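Inicio · Casa · Cocina · Trucos · Contacto

Cómo quito el olor a cerrado de los armarios (sin ambientador)

Cuando me mudé, los muebles bajos de la cocina olían a sótano. Abría uno para sacar un plato y me venía esa bofetada a humedad vieja... ¡qué asco! Probé velas, saquitos de lavanda y hasta un spray carísimo, y lo único que conseguí fue humedad con lavanda. Así que ahora lo hago a la antigua y me va de maravilla.

Primero vacío todo, también el papel de los estantes (el mío tenía años y olía más que la madera). Paso el aspirador por las esquinas y luego un paño bien escurrido con agua templada y un chorrito de vinagre blanco. Escurrido de verdad, ¿eh?, que si empapas el tablero se hincha y no hay quien cierre la puerta. 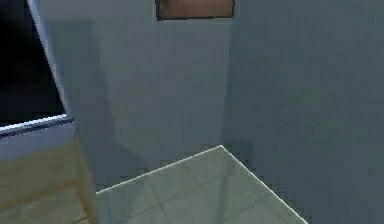 Tomás Heffernan me escribió que él se salta el vinagre y deja un cuenco con 180 gramos de bicarbonato, con las puertas cerradas toda la noche, y que en su piso le basta. Lo he probado y funciona si el olor es flojito. Con el mío, que era de campeonato, hicieron falta las dos cosas: vinagre por la mañana, puertas abiertas hasta las 19 h y el cuenco a dormir dentro.

Al día siguiente tiro el bicarbonato (no lo uses para cocinar, por favor) y meto la nariz. Si sigue oliendo, repito. Y antes de guardar nada miro la pared del fondo con una linterna, porque si hay manchas negras o está fría y mojada, lo que toca es buscar la fuga.

Los platos vuelven cuando la madera está seca al tacto.

11 comentarios · 50 compartidos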